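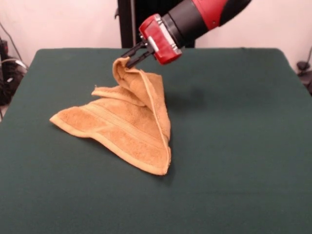 Red gripper holding a tan-orange terry towel by one corner.

BUS 102: Business and Community
Unit 2 notes: Certified, local, or just saying so

Reading before class: the Grulalau packet, pages on sourcing. Skim the Steker annual report, which was written to be skimmed.

Three claims a company can make
Certified: somebody outside the company checked. Ask who, how often, and who paid for the visit.
Member: the company belongs to a group. Dues were involved. Standards may have been.
Committed: the company owns a website.

Case A: Forkik
Forkik sells coffee beans and gives a share of one blend to neighborhood groups. The blend is on the shelf in September, when nothing else is happening. Read the label closely. "A share of profits" and "a share of sales" are very different checks, and a blend can run all month without making a profit.

Case B: Nutsugah
Nutsugah prints posters by local artists and caps each run at 200. The artist gets a flat fee up front. Is that better than a cut of each print? Work it out for a run that sells out and for one that ends up in a closet. Most of you will pick the cut. Most artists with rent due pick the fee.

Terms to know
Benefit report, stakeholder, pass-through donation, cause marketing (the polite name), greenwashing (the other one).

Written response
Up to 200 words, due Thursday, December 22, 2022, on paper or by upload. Choose one case and say what single document you would ask the company for. "Their mission statement" has been tried.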